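Unit 4: Buying the thing (and everything that comes with it)
Automation for Small Workshops - handout

The arm is the cheap part. Suppliers such as Ghumman will quote for it the same afternoon, and the quote will leave out the gripper, the fingers, the stand, the guarding and the poor soul who has to set it up.

Start with simulation. A licence costs money, but a finger dropped on a virtual floor doesn't. Before you order jaws, try them on your most awkward part, the one with a waist or a flare that sits at a slant however you hold it.

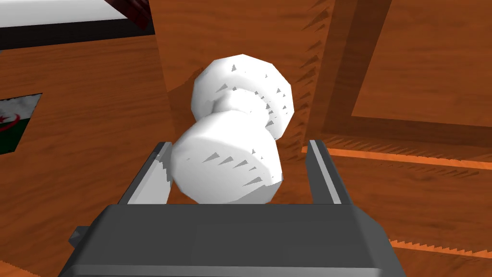

Budget for at least 200 simulated picks per part, then 100 on the real bench. If the two disagree, believe the bench and keep 30 per cent of the tooling money back for new fingers. You will spend it.

Case: Onedby bought two arms in December and no spare jaws. Wiltano bought one arm, 100 hours of integrator time and a drawer of spares. Compare their first-year costs using the sheet from Unit 3.

For next time: get a written quote for one gripper, delivery included. Note how many phone calls it took - that is a cost too, and it goes in column F.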